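床みがき、まだ終わりません

2018年2月27日 文:管理人
シェア 16 コメント 2

前回「次は完成写真を載せます!」なんて元気に書いたのに、まだ終わっていません。すみません。廊下は済んだんです、廊下は。問題は奥の六畳の板の間で、やすりをかけてもかけても古いワックスが出てくるんですよ……。

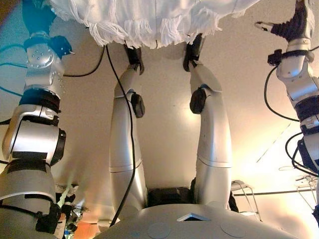
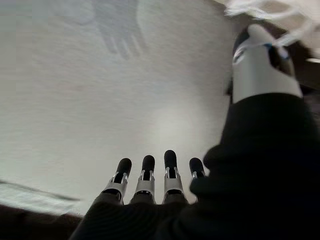
床みがきって、腕の作業だと思っていませんか?私は思っていました。ところが最初に音を上げたのは膝でした。座布団を折って敷いてみたら、動くたびに置いていかれるし、粉まみれになるしで大失敗。で、一枚目の脚についているような黒い膝パッド、ああいうのを自分もつけるようになったら、もう別世界!部屋の端から端まで、つけたままずりずり移動できます。ただ、バンドをきつく締めすぎるとふくらはぎがしびれるので、そこは加減してください(立ち上がれなくて柱にしがみつきました)。

さて、やすりの話。うちは築44年で、板の間はたぶん建てたときのままです。最初は細かいほうが丁寧だろうと思って240番から始めたんですが、これがまったく進まない。ワックスが目に詰まって、紙がすぐつるつるになるんです。思い切って60番に落としたら急に木の色が出てきて、うれしくてその日は夕飯を作るのを忘れました。そのあと120番、最後に240番。板の目に沿ってまっすぐ、が基本だそうですが、隅っこはどうしても斜めに傷が入ります。まあ、たんすを置くところだからいいかな。

仕上げのオイルは、Orthorpeで買ったOndellの薄い茶色にしました。Drondomikのほうが少し安くて、店の棚の前でかなり悩んだんですが、見本板の色がうちの柱に近かったので。廊下に塗った感じでは、缶の色よりひと回り濃く出ます。濃いめが苦手な人は、押し入れの中とか目立たないところで試してからがいいと思います。私は試さずに玄関側から塗りはじめてしまって、一瞬血の気が引きました(今は気に入っています)。

あと、ぼろ布は余るくらい用意したほうがいいです!古いTシャツを切って足りるつもりでいたら、廊下だけで使い切ってしまいました。オイルのついた布は丸めて置いておくと熱を持って火が出ることがあるそうなので、水に浸してから捨てています。バケツがずっと洗面所にあって、家族には不評です。

残りは六畳の半分と、敷居。敷居は溝があるから、やすりを割り箸に巻いてちまちまやるしかなさそうです。いい道具をご存じの方がいたらコメントで教えてください。5月には畳のほうの部屋も替えたいので、それまでには床を片づけて、たんすを廊下から戻さないと。今は毎晩、横歩きでトイレに行っています。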